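# Hanging utensils on a rotating stand, and whether you should bother

I was given one of these stands last December and assumed it would go in a cupboard. The usual claim is that it "frees up your drawer." It frees up one drawer and takes a circle of counter in exchange. If your counter is already crowded, stop reading and buy a drawer divider.

Still with me? Then do it in this order.

## 1. Try the stand bare

Put it on the surface where it's going to live and leave it empty for now. Press down on the rim of the base with one finger, then push the pole gently near the top. A little wobble is fine. If it rocks from side to side, the pole probably isn't screwed in all the way. Turn it clockwise until it stops, by hand. Pliers will chew up the finish, whatever the Sandel leaflet says.

Stay a hand's width back from the edge, and away from the stove. Long handles stick out further than you'd guess.

## 2. Sort what you own

Most utensils don't come with a hole or loop in the handle, and the packaging is quiet on this point. Go through the drawer and make two piles: things that can hang and things that can't. Plain wooden handles with a rounded end tend to land in the second pile.

You can fix some of those:

- Drill a small hole about a thumb's width from the end. Clamp the handle first, with scrap wood underneath.
- Sand the hole on both sides and rub in a bit of mineral oil.
- Thread a short loop of cotton cord through and knot it twice.

Skip the stick-on loops. I tried a pack from Rarnier and they let go after two washes.
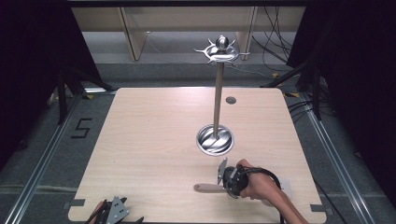 *Bare stand on the table, with a wooden-handled utensil lying beside it.*

## 3. Hang the heavy ones first

Start with the ladle or whatever weighs the most, then put the next heaviest on the hook directly opposite. Work in pairs like that. Filling one side and then the other is how stands go over, and a raised rim on the base won't save you.

Leave a hook free if you can. Howard Dobson wrote in to say he fills every one of his and has no trouble, but he also owns very small spoons.

## 4. Use it for a week

Cook as you normally do. Anything you haven't touched by the end goes back in the drawer. In my case that was the slotted spoon and the potato masher – I kept the rest up.

Wipe the base while you're at it. A shiny metal dish collects drips and shows every one of them, and I have yet to find a polish that changes this for more than 20 minutes.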